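Dasevden – read me first

Last big edit: October 21, 2018

Hi, I'm Jairo Ticona and this is the folder for Dasevden, my little pile of notes, templates and part files for an eggshell stand and the work table it lives on. I started it in September because I kept losing scraps of paper, and it has grown a lot since then (sorry about the file names, I named most of them late at night).

What's in the folder

notes/ has 449 short text notes, one per work session or per idea. Some are a single line. Some are me arguing with myself over glue for two pages.
templates/ has the base outlines, ready to print at full size. Check your printer isn't scaling the page! Mine does it every single time.
shell/ has the shapes for the broken rim. There are 40 of them and I like maybe half.
delov/ is the old version with the square base. I don't use it anymore but a couple of people asked me to leave it up, so it stays.

The table

I work on a light wood table with a big white sheet over most of it. The sheet is soft enough that a glossy part can roll over without getting scratched, and I would never go back to bare wood for this stuff. It does pick up marks and I've stopped fighting that. If you put a sheet down yourself, leave a strip of wood uncovered on one side so you have somewhere hard to set a ruler. A thin pen line on the sheet is handy too, and mine runs on a diagonal – that's just the way I like to come at the work.

The white base and the shell, over on the right side of the sheet:

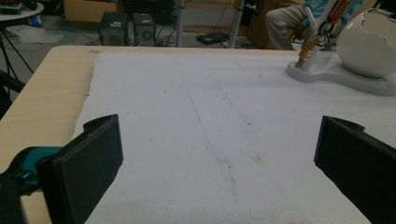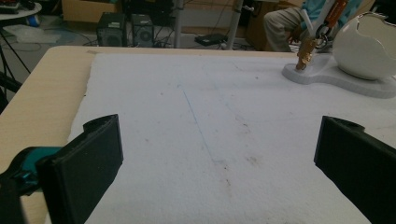
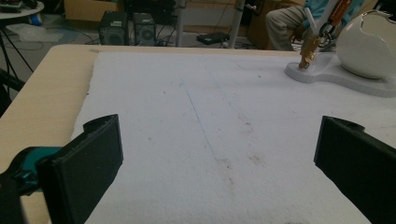
Things I'd tell a friend before starting:

Do the base first and let it sit overnight. Everything else gets lined up from it, so a base that rocks even a tiny bit will drive you nuts later on.

Keep the shell rim jagged. I tried sanding one smooth and it looked like a sugar bowl, which my sister now uses as a sugar bowl, so I guess that one worked out fine.

Wipe the gold-colored parts with a dry cloth and nothing fancier. I used a cleaner from under the sink once and there's a long sad note on it (number 687 – yes, the numbers skip, I deleted a bunch of duplicates and never renumbered).

Known problems

The templates called usuga_a and usuga_b are the same drawing. One of them was supposed to be mirrored and I haven't gotten to it yet.
Codeo, the script I use to rename the notes, stops at 500 files. Fine for now.
A few notes mention sketches that I never scanned.

Using any of it

Take whatever you want, print it, change it, stick your own name on the changed version. If you find a mistake in a template, please put the template name in your message so I know where to look. I check messages on weekends, mostly, and I'm slow with anything that needs a tape measure.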